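The Cable Drawer, Sorted

Most desks collect charging leads faster than they shed them. Elfriede Imhof, who runs the repair counter at Konow in Bivthorpe, takes in 1305 discarded leads a year and throws out fewer than you might expect. Faults tend to lie within 20 mm of the plug, where the cord bends most.
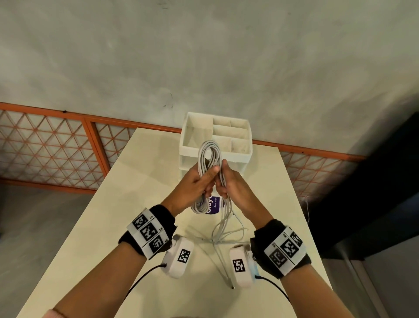
Coil diameter matters more than neatness. A thin lead wound tightly round the fingers is strained at every turn, and the strain is worst at the ends. Imhof winds to the width of a palm and leaves the last stretch free. Leads over 3 metres are stored apart - they trap the short ones.

Untangling starts at the plugs. Pulling on the middle of a knot closes it; freeing one end and backing it out through the loops opens it.
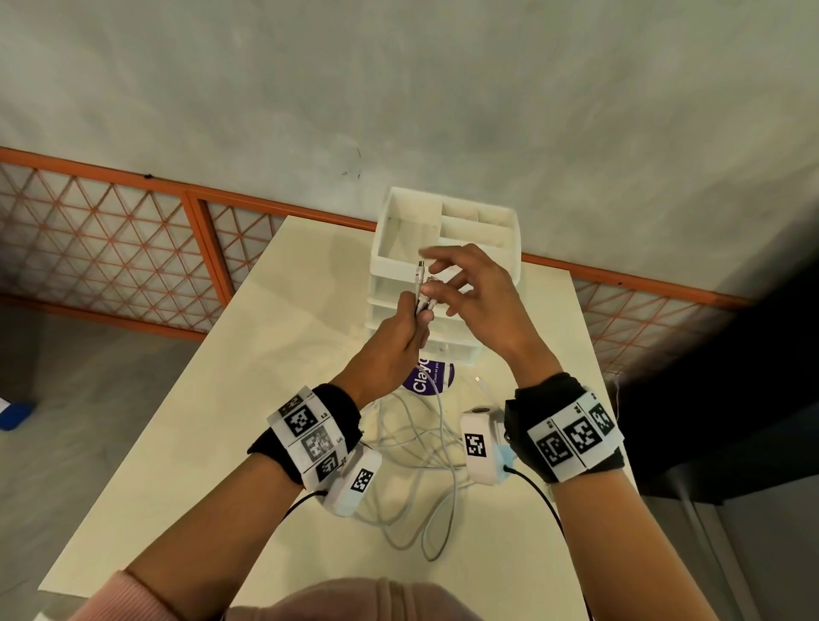
Meinrad Mayrhofer, who designs desk storage at Tredon, sizes a compartment by the coil and never by the plug. A shallow open tray suits leads in daily use. Drawers are for spares, and need a label.

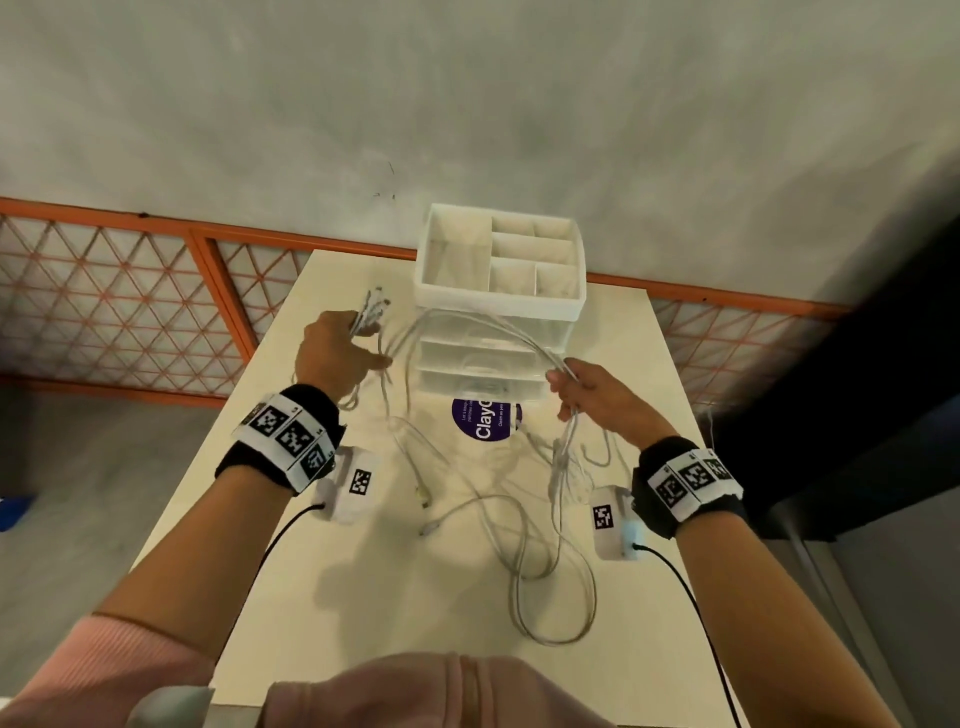 Sorting by connector is the slowest stage and should be done in one sitting. Spread the whole lot out before putting any of it away. White leads are the awkward case, as thin cords of one colour lying in loose loops across a table give the eye little to follow. Gather the plug ends in one hand, pointing the same way, and work the slack out with the other.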